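2 min read

10 Dec 2023

Teleop demos, peanut bag pick. Kerubo driving, me on resets and notes. Target for the day was 80 good ones — got there, but late.

Leader arm drifting again on the wrist joint. Rezeroed after every 10 demos, helps. Erasto thinks its the cable, wants to swap it before Lemma starts on the next task.

Blue ribbed fingers stay on. Approach with them open, come down slow, close only when both tips are past the bag edge. If you close early the bag just slides and Kerubo ends up chasing it accross the plate. Threw those out, dont want the policy learning to chase. 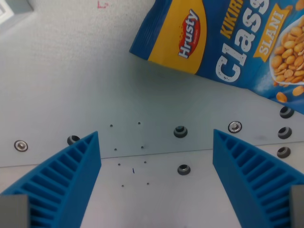
Also threw out anything with a long pause before the close. Mwangi says keep them and trim after, I'd rather redo. Ask Eyerusalem which she wants for training.

Total in the set now 651. Too many starts from the right side, need more left and some with the bag turned the other way.

Next: swap cable, rezero, redo the left starts. Faith driving.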